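Can a machine put the chips away yet?

I went in wanting a yes or a no. What I got was two hours with Gemechu Derese, a pot of very strong coffee and a long talk about shelves.

Gemechu spent nine years running small grocery stores before he went over to Grullow, where he now decides which store chores are worth handing to a robot. His old colleague Hằng Hoàng still runs a shop floor for Chettiar, and she joined us halfway through (he'd invited her, he said, because she argues better than he does).

I started with the obvious one. Can they do it or not?

"They can pick up a can of chips," Gemechu said. "You want to know if they can do my old Saturday job? No. Ask me about one can, and I'm a happy man."

Why chips, though? I'd have guessed something harder – glass jars, say, or bags of salad.

"Oh, chips are sneaky! A canister is tall and it's round and it's light. Bump one and it goes over, and it takes its neighbor along. And the outside is shiny, so your fingers want to slide. You and I never think about it."

Hằng laughed at that. She told me she has new hires who knock over a whole row in their first week, and she doesn't hold it against them either.

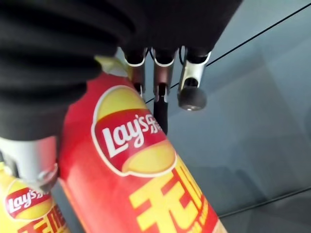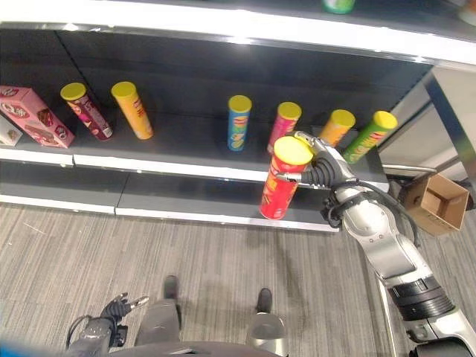
Canisters with yellow lids along the middle shelf, and a red one in the gripper.
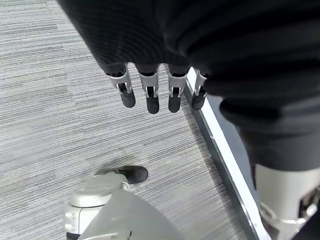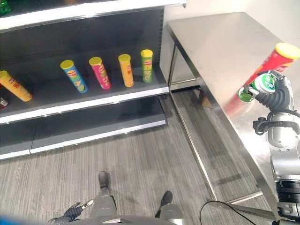 What the shop floor thinks

Hằng's view is that picking things up was never the hard part of her day. "I have 300 products in my snack aisle," she said. "Somebody moved one. Somebody opened one and put it back. A kid left a half-eaten apple behind the crackers. Will it find the apple?"

Gemechu said it would not find the apple.

He did push back a little, though. He thinks facing up a shelf (pulling everything forward, standing it straight, labels out) is a real job that people are sick of doing at closing time, and he can see a machine taking it on before too long. Slowly, and with someone close by. When I asked what slowly meant he told me about a trial back in February, at a place called Eltell, where they gave a machine 113 items to tidy. It got through them, but he'd finished his lunch and most of his email by then. "I was still pleased," he said. "My boss was less pleased."

I asked them both about the house, because I'll be truthful, that's what I care about. I have a dishwasher to empty and six loads of laundry in my future.

"Your house is worse than her store," Gemechu said, pointing at Hằng. "In a store, at least the chips have a place. Where do your scissors go?"

I didn't have a good answer. (They go in two drawers, and also on the windowsill.)

Hằng would take help at home tomorrow if it could only do one thing, and her one thing is putting groceries away. Gemechu figures that's a fair bit further off than the store version, since a bag from the supermarket could have anything in it, eggs on the bottom included. He wouldn't give me a year. I tried three times!

The last thing I wanted to know was whether Hằng would have one on her own floor. She thought about it for quite a while. She said she'd like it for the early shift, before the doors open at 6, when there's only her and the delivery pallets, and she'd want to be able to switch it off herself. Gemechu wrote that down.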